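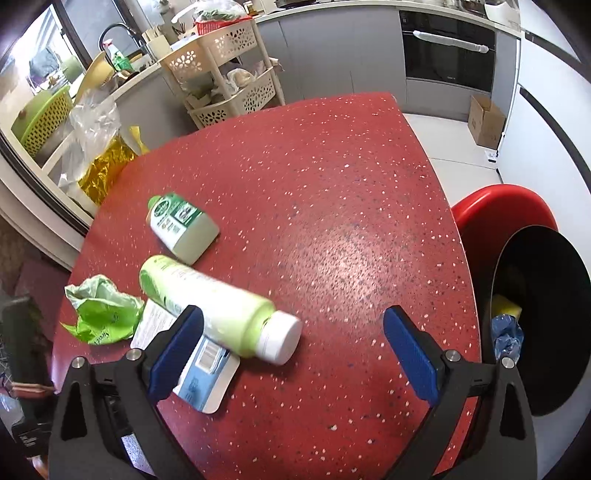 # Plikomano 8: grasp planning for two-finger grippers

Plikomano is the grasp planning module of the Ketar control suite. It takes images from a wide-angle camera mounted behind the fingers and returns a ranked list of grasp poses for parallel two-finger grippers. It runs on the same controller as the arm driver and needs no external server.

Release date: 30/12/2018. Supersedes all earlier builds.

## Intended use

The module is meant for mixed household goods on tables, counters and shelves. Typical objects are plastic bottles, cartons, pouches and crumpled bags, lying at any angle and partly covering each other. Object models are not required. Bin picking of identical machined parts is handled by a separate Ketar module and is not covered on this page.

## How it works

1. **Lens correction.** Each image is unwarped using the stored lens profile. The dark outer ring of a fisheye image is masked and never passed to the planner.
2. **Finger mask.** The gripper's own fingers and pads are removed from the image. The mask follows the commanded opening, so it stays valid while the gripper closes.
3. **Segmentation.** Visible surfaces are split into support, object and background regions. Background includes anything past the edge of the support surface.
4. **Candidate search.** The planner looks for opposing contact pairs that fit within the pad opening. For a bottle on its side, candidates across the body rank above candidates at the cap.
5. **Path check.** Each candidate is tested for contact with neighboring objects and with the support surface. Rejected candidates are kept in the log with a reason code.

The default candidate limit is 1000 per image. Lower values shorten planning time and mostly affect results on cluttered surfaces.

## Specifications

| Item | Value |
|---|---|
| Input | Color images, fisheye or standard lens |
| Image rate | 20 per second |
| Planning time, default settings | 50 ms |
| Candidate limit | 1000, adjustable |
| Poses returned | 8, ranked |
| Gripper type | Two-finger, parallel |
| Output | Pose, opening width, approach vector, score |
| Interface | Ketar message bus, C++ and Python |

Planning time is measured on the Huet controller with no other perception modules loaded.

## Setup

A gripper profile must be loaded before first use. The profile holds the finger outline, the pad dimensions and the camera offset. Profiles for all Kustent grippers are included. For other hardware, run `profile_wizard` and supply a drawing of the finger in side view. Cut-outs in the finger body should be included in the drawing. If they are left out, the mask covers them and the planner loses whatever could be seen through them.

Textured pads need no special treatment. Set `pad_friction` to match the pad material; the default is for soft rubber.

Lens calibration is done once per camera with the printed target. Repeat it if the camera has been removed from its bracket.

## Known limits

- Glossy surfaces can produce false edges from reflections. Set `specular_filter` to `high` for lacquered or glass tabletops.
- Speckled or patterned surfaces may be read as small debris. Raise `min_region` until the log shows no candidates on the bare surface.
- Clear plastic bags are segmented poorly. The planner tends to score their contents and ignore the film.
- Flat cards and thin packages lying flush with the surface are reported as objects but usually return no valid grasp. A slide-to-edge routine is planned for March.
- Strong window light behind the work area reduces contrast. Lock the exposure on the support surface.

## Recorded input

Recorded image sequences can be played back through the planner with `replay`. Sequences from hand-held gripper tools are accepted, provided the tool geometry is given as a profile. Arm reach is not checked in this mode, and poses are reported in camera coordinates.

## Licensing

One license covers one controller. Replay on a desktop computer does not use a license. Updates within version 8 are included.

Technical contact: Maarten Van Leeuwen, Ketar perception group. Please attach the planner log and the gripper profile to any support request.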